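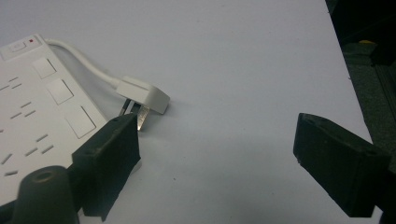 Página 4 de 6

Regleta con interruptor para el rincón de trabajo: ¿dejarla encendida o apagarla cada noche?

Publicado por mesa_y_flexo

¡Hola a todos! Por fin he montado mi rincón de trabajo en casa y estoy contentísima, llevaba desde abril dándole vueltas. Tengo el portátil, un monitor, una lámpara de escritorio, los altavoces y el cargador del móvil, todo enchufado a una regleta blanca con interruptor y lucecita roja. La regleta va al único enchufe de pared que hay en ese lado de la habitación.

Mis dudas son varias. La primera, si merece la pena apagar el interruptor por la noche o si lo que se ahorra es ridículo. La segunda, si el interruptor se estropea de tanto darle. Y la tercera, que es la que me tiene más perdida: quiero añadir una impresora y un calefactor pequeño para los pies (esta habitación da al norte y en invierno se nota muchísimo). ¿Puedo enchufar el calefactor en la misma regleta? En el foro de Warnach leí que sí, siempre que no se use todo a la vez, pero en otro sitio decían que ni hablar.

¡Gracias por adelantado, que en esta web siempre se aprende un montón!

Respuesta de cablesordenados

¡Qué buena pregunta, y qué ganas dan de ponerse a ordenar el escritorio! Voy por partes.

Apagarla por la noche: yo sí lo hago. Hace un tiempo me compré un medidor de enchufe Drastex y fui apuntando lo que gastaba mi mesa durante varias semanas – mi familia me tomó por loco, pero me lo pasé en grande. Con todo en reposo, mi equipo se comía 191 kWh al año. Tengo bastantes trastos, entre ellos unos altavoces viejos que consumen lo suyo aunque no suene nada, así que no te lo tomes como referencia. Un portátil moderno y un monitor decente en reposo gastan muy poco. Si te apetece saber lo tuyo, que te presten un medidor, mide un fin de semana y haz la cuenta con el precio de tu factura.

El interruptor: está pensado para usarse. Eso sí, apaga antes el ordenador y la impresora desde su propio botón, sobre todo si es de inyección de tinta. Muchas aparcan los cabezales al apagarse y, si les cortas la corriente de golpe, se pueden quedar destapados y resecarse. Si algún día notas que el interruptor chisporrotea, se queda flojo o se calienta, regleta nueva y a otra cosa.

El calefactor: directo a la pared, por favor. Da igual que sea pequeño. Mira la etiqueta de atrás, donde vienen los vatios, y verás la diferencia con el resto de tus aparatos. Una regleta aguanta en total lo que pone en su propia etiqueta, sumando todo lo que cuelga de ella, y un calefactor se lleva casi todo el margen y además lo hace durante horas. Si solo tienes un enchufe en ese lado, yo pediría presupuesto a un electricista para poner otra toma. A mí me lo hicieron en una mañana y es de lo mejor que he hecho en esta casa.

Mientras tanto, para los pies, ¡una alfombra gorda y unas zapatillas de lana! Te lo digo en serio, el cambio es enorme.

Y un último apunte: no enchufes una regleta en otra regleta. Si te faltan tomas, compra una más larga.

Respuesta de piso_263

yo tengo la mia encendida desde que me mude a Ostdale y nunca ha pasado nada. el calefactor lo pongo ahi tambien pero solo un rato

Respuesta de vatioavatio

Completo lo que dice cablesordenados, que me parece estupendo, y discrepo de la respuesta anterior: que no haya pasado nada todavía no dice gran cosa sobre cómo están los contactos por dentro.

Añado un par de cosas sobre la colocación, que es mi tema favorito. No tapes la regleta con una alfombra ni la metas detrás de una cortina. Tampoco enrolles el cable sobrante en un ovillo apretado, déjalo suelto en lazos amplios. Yo tengo la mía atornillada bajo el tablero con unos soportes Räsänen que encontré de oferta, y barrer ahora es una delicia. Si la pones abajo, procura que el interruptor quede a mano, que agacharse cada noche cansa y al final no lo haces.

Sobre la luz roja: en la mayoría de los modelos indica que hay corriente y nada más. Algunos con protección contra sobretensiones llevan otro piloto aparte para avisar de que la protección sigue activa, así que consulta el manual del tuyo – y si no lo encuentras, casi siempre está en la web del fabricante.

Comentarios

mesa_y_flexo: ¡Mil gracias! El calefactor se queda en su caja hasta que venga el electricista. Lo de los cabezales no tenía ni idea.

tinta_seca: Confirmo lo de la impresora. Perdí una por apagarla siempre desde la regleta, con lo bien que imprimía.

piso_263: vale vale, lo paso a la pared

norte_y_frio: ¿Alguien ha probado las alfombrillas calefactables para los pies? Gastan bastante menos que un calefactor de aire, y me tienta muchísimo para este invierno.

cablesordenados: @norte_y_frio yo no, pero si te la compras, ¡mídela y nos cuentas!

Contacto | © Comunidad de ayuda para el hogar, 19 de noviembre de 2025 | Volver arriba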